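**Wrist cam only, no overhead: our hinge numbers**

**kfurukawa_rotton**
Long post, sorry, I'm excited. We've been trying to find out how much of a hinge task a policy can learn from the wrist view alone, and the December runs came back way better than I expected.

Setup is simple. We collected 162 demos with Yichen Long doing most of the driving, then trained two versions of the same policy. One gets wrist plus overhead, the other gets wrist only. Same network, same training time, same start poses. The task is to approach the hinge barrel, line up, and swing the bar.

The part I love is what happens at close range. Up here the overhead view is pretty much blocked by the arm, and the wrist view is full of useful edges: the rim on the end of the barrel, the screw heads, the line of light along the bar.

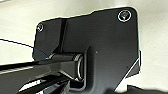 So we masked those edges one at a time and reran everything. Blurring the screws barely changed a thing. Blurring the barrel rim wrecked it, and the finger started landing short over and over. The policy seems to be steering off that bright ellipse, and we never told it to!

Wrist only got 7 out of 9 on the held-out bracket. Wrist plus overhead got 2.

**aisling_k**
Very cool, and I want it to be true, but nine trials is tiny. Also your bracket is black on a pale background. Of course the rim pops. Try it on a gray part over a gray mat and see if the ellipse is still there to steer by.

**kfurukawa_rotton**
Fair on both counts. More trials are queued. Gray on gray I haven't tried, and I'm a little scared to.

**JFan_Estville**
I'd push back on Aisling a bit. The masking result is the interesting one and it doesn't depend on the success rate. If one patch breaks the policy and another doesn't, you've learned something about what it looks at.

**aisling_k**
Only if the patches were the same size. A blur over the barrel covers the contact point too. You may have just hidden the place it needs to touch.

**JFan_Estville**
Hm. Ok, yes. Kohei, were they?

**kfurukawa_rotton**
Same size in pixels, but she's right that the barrel patch covers where the finger goes. I could repaint the rim darker and leave the rest sharp. Shiyu Dong did something like that on the Grolness rig, I'll ask for the script.

**shiyu_d**
Script is yours, it's a mess though. Heads up that you need to repaint every time step or the policy catches the flicker. Are you running with fixed lighting?

**kfurukawa_rotton**
Fixed, one lamp. Will post the repaint runs in this thread.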